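# Lay the tower on its side or leave it standing when swapping the CPU?

**bustcombe_basement**

Hi all, first post here so go easy on me. I picked up an old black desktop tower at the Udstead swap meet for 30 bucks and I want to put a different processor in it. I've done memory and hard drives before, always with the case standing up on the carpet and me lying next to it with a flashlight in my teeth. Never touched a CPU.

My brother-in-law says I have to take the whole motherboard out first. That sounds like a lot of screws to me. Can I do it with the board still in the case? And does it matter which way up the case is? The processor I bought is the same socket – I did check that much!

**wolleo**

You can leave the board in. I've swapped processors in 9 machines at this point and only pulled the board for 2 of them, both times because the cooler had a backplate I couldn't reach from the front.

But please lay it down! Side panel off, open side facing the ceiling, on a table that doesn't wobble. With the tower standing up you're working on a wall, and anything you let go of falls straight down into the fans or onto the graphics card. Lying flat, the chip just sits in its socket while you get the new one ready.

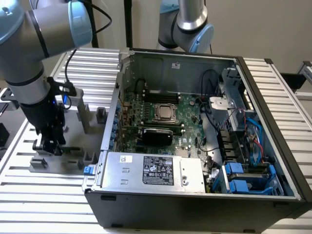 Once the cooler is off, wipe the old paste from the metal lid with a coffee filter and some rubbing alcohol, and do that before you open the socket so the gunk doesn't get down in there. Then release the lever, let the frame swing up and lift the chip by its edges. Look for the little triangle in one corner and match it to the mark on the socket. The new one should drop in with no pushing at all. If you feel like you need to push, stop and look again.

Unplug it from the wall first, obviously, and touch the bare metal of the case now and then while you work. I've never owned a wrist strap (somebody will yell at me for that).

**kyei_fixes**

get a strap, they're cheap

also run the pc for 6 minutes or so before you shut it down and take the cooler off. warm paste lets go easier. twist it a little, don't yank

**tapedeck_udstead**

Everything wolleo said, plus update the BIOS while the OLD chip is still in there. Same socket doesn't always mean the board knows what to do with the new one. I skipped that and spent a whole evening staring at a black screen, convinced I'd bent something, and then had to put the old processor back in just to run the update. Look up your board's model number on the maker's site and find the list of supported processors.

**bustcombe_basement**

Thanks everybody! Checked the list and my chip is on it, but only with a newer BIOS than mine, so I'm doing that tonight. Clearing off the kitchen table for the rest.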